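Looking After a Houseful of Paperback Novels

Posted by Anjana Akanda, Aug 28, 2020

My aunt left me her science fiction, all 1,556 books of it, and most of them are the cheap mass-market kind that were meant to be read on a train and left on the seat.
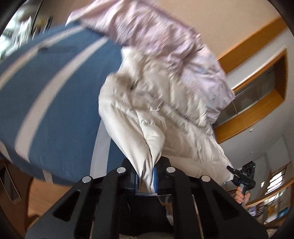

I have been living with them for a good while now, and people who come to our reading group keep asking how I keep the pages from going to crumbs, so I thought I would write down what I do. Some of it I learned from Debashish Munshi, who sold used books for 30 years and is very patient on the phone, and some of it I learned by ruining things (sorry, Auntie).

Dusting comes first. Hold the book firmly shut, spine up, and brush the top edge away from the spine with a soft, clean paintbrush. A wide one is nicest. If you let the book fall open while you brush, the dust goes down between the pages and stays there, and you will meet it again in chapter nine.

For sticky covers, and old store stickers in particular, go gently. If the cover is glossy, a hair dryer on low for a few seconds softens the glue, and then you can roll the sticker up from one corner with your thumb. Don't try this on a matte cover! I took the nose off a very handsome alien that way.

Now, smells. A musty book wants dry air more than it wants perfume, so please put the lavender sachets away. I stand the book up with its pages fanned inside a big lidded tub, next to an open dish of baking soda, and leave it for a week or two. The soda shouldn't touch the book. If you see fuzzy spots, keep that one well away from the others until you know what you have.

Shelves should be full enough that the books stand straight and loose enough that you can get two fingers around one. Pulling a paperback out by the top of its spine is how most of them get torn. Push the neighbors back a little on either side and grip the middle. Keep them off outside walls if you can — ours get chilly in January and I found the back covers had gone wavy along one whole row.

Loose pages can wait. I know it is tempting to reach for the clear tape, but it yellows and then it lets go, and it takes the print with it. I tuck the stray page back where it belongs and tie the book with flat cotton ribbon, with a bow at the front edge so the knot doesn't dent its neighbor.

As for sorting, I tried by author, then by publisher, then by color for one silly weekend. What has lasted is by author, with a separate low shelf for anything too fragile to lend. Menaka Bhuiyan pencils the titles she borrows on a card and leaves it in the gap, and I have copied her ever since.

Next time I'll write about dust jackets, which need a page of their own.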